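I got to chat with the lead engineer at Prolteo last week, and of course my first question was the laundry one. When does a machine do mine?

"Towels, pretty soon," she told me. "Sheets, ask me again next January." She laughed, but she meant it!
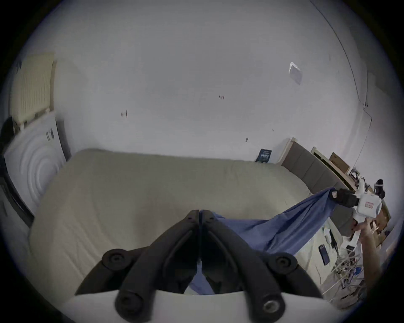 Blue cloth held between two grippers, over the bed.

Cloth is the hard part, she says, way harder than cups or boxes (I would've guessed the opposite). "A cup stays a cup. Fabric is a new shape every time you touch it."

Her best week so far was 81 good folds out of 172 tries. Would she let it loose in her own house? "In the kitchen, sure. My sweaters stay with me."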